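Plallovance releases Plestita 4, a grasp planner you can try before you own a robot

Susthorpe, 8th September

I've been itching to write this one! Plestita 4 is out today, and it's the first version of our planning software that my own team fights over.

The big change is the close-up work. Older versions planned the arm's path and then more or less hoped for the best at the fingers. Now the planner treats the last bit of the grasp as its own problem, lining both fingers up with the sides of the part (we do a lot of this in simulation, with plain coloured cubes). 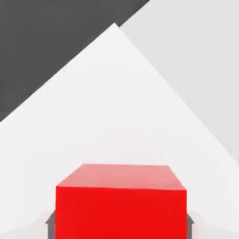
Adanech Mekonnen wrote back after the May preview that the old planner used to nudge parts sideways before it closed, and that she'd like the finger clearance setting moved out of the advanced menu. Fair call, and it's on the front panel now.

We've also rebuilt the scene editor. You put down a table, an arm and a few objects, pick your target, and Plestita works out a path while you get on with something else. Our standard test set has 96 layouts, and each one gets run 200 times before a release goes out the door. 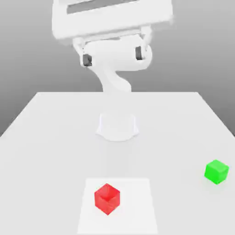
Colour labels carry through from the editor to the planner too, so you can ask for the red cube by name and leave the green one alone. Tekleab, our path-checking tool, comes bundled in.

Licences are open to the first 1000 sign-ups at no charge. Questions go to Rosalind Iwasaki at the Plallovance office in Susthorpe.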